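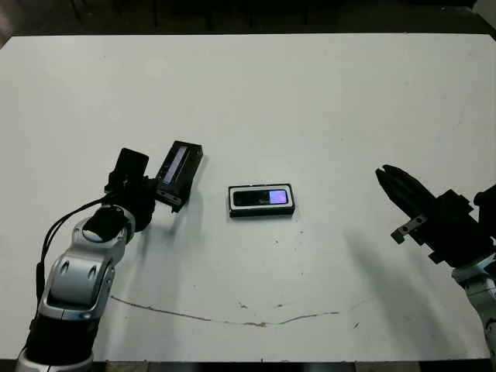
Azucena Valdovinos wrote in response to my previous post that her mother had no difficulty seeing her dinner until the family replaced the old blue plates with white ones, and she asked whether it was reasonable to blame the plates. In my view it is entirely reasonable. The matter deserves a fuller reply than I was able to give in the comments.

For 15 years I have kept notes on the arrangement of ordinary rooms for people whose sight is failing. The notes began with my father's apartment on Paredes Street and were later extended to the homes of several relatives and neighbors. They are the observations of a layperson and should be read together with the advice of an eye doctor or a low vision specialist.

The most frequent problem in these notes is a lack of contrast. A person may read large print without trouble and still fail to find a glass of milk on a pale tablecloth. My father knocked over the same cream-colored sugar bowl on many mornings before it was exchanged for a dark green one. The new bowl cost less than the sugar he had spilled. He disliked it very much and used it until the end of his life.

Plates should differ clearly from what is served on them. Rice and white fish call for a dark plate, while stewed beans call for a light one. A household that can keep only one set may find a strong solid color suitable for most meals. Patterns are best avoided, particularly small flowers, which my father attempted to pick up with his fork.
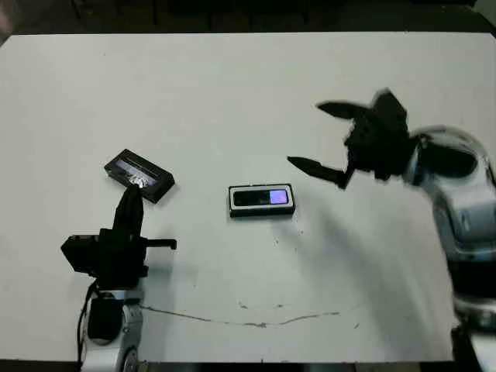
The table itself requires the same attention as the plates. Many people first replace the chairs or purchase a brighter lamp, and the surface is considered last. A white top standing before a dark background has a far edge that is easy to follow, and a matte finish is to be preferred over a polished one where glare is a concern. On such a surface a white cup would be a poor choice. A plain dark placemat under each setting is a modest remedy, and it also shows the diner where his or her own place begins.

Lighting was the subject of a disagreement between Thodoris Margaritis and me last July. He favored a single strong fixture over the table. I continue to recommend two lamps of moderate strength, placed at either side, so that the diner's hand does not throw a shadow across the food. We tried both arrangements in his kitchen and each of us kept his own opinion.

Stairs and doorways present similar questions. In the building on Iltomitz Lane, a strip of yellow tape was applied to the front edge of each of the 33 steps. The tape required renewal after one winter. Paint has lasted longer, although it must be allowed to dry fully before anyone is permitted to use the stairs.

Readers who intend to make changes are advised to make one at a time and to ask the person concerned before moving anything. My father could cross his kitchen in complete darkness until I improved the position of the trash can.

I would be glad to receive further letters on bathrooms, a room in which my notes remain thin.

Posted March 14, 2025

Search this blog
Enter keywords Go

Recent posts
Large-Print Labels for the Spice Shelf
A Visit to the Vetisov Reading Room
Telephone Buttons and the Aging Hand
Why I Returned the Pirkomer Lamp
Marking the Dials on a Gas Stove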